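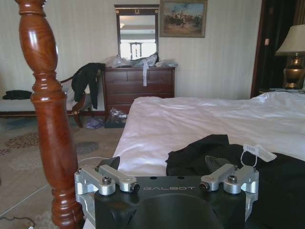

Turned bedpost in glossy reddish-brown mahogany, with a white sheet.

Garnmont Flat Sheet, White
Item 1083

A sheet has one job, and most of them quit around 4 a.m. at the corner you can't reach. The Garnmont is cut long, so there's enough to tuck under a thick mattress and still fold down over a blanket.

Plain cotton, plain hem, no monogram. It wrinkles. Our buyer, Hülya Gezer, irons hers; the rest of us pull it tight and put a quilt on top.

Sizes: twin, full, queen, king
Color: white (we tried "oyster" and got it back a lot)
Care: warm wash, tumble low, no bleach
Ships in: 3 business days
Pillowcases: sold separately, item 489

Returns are fine for 7 days if the band is still on. Once you've slept on it, it's yours.

Fitted sheet to match is due back in November. Folding it remains your problem.

Customer note, from Crisanto C.: "Bought the king for a queen bed. Wife has stopped stealing it. Would buy again."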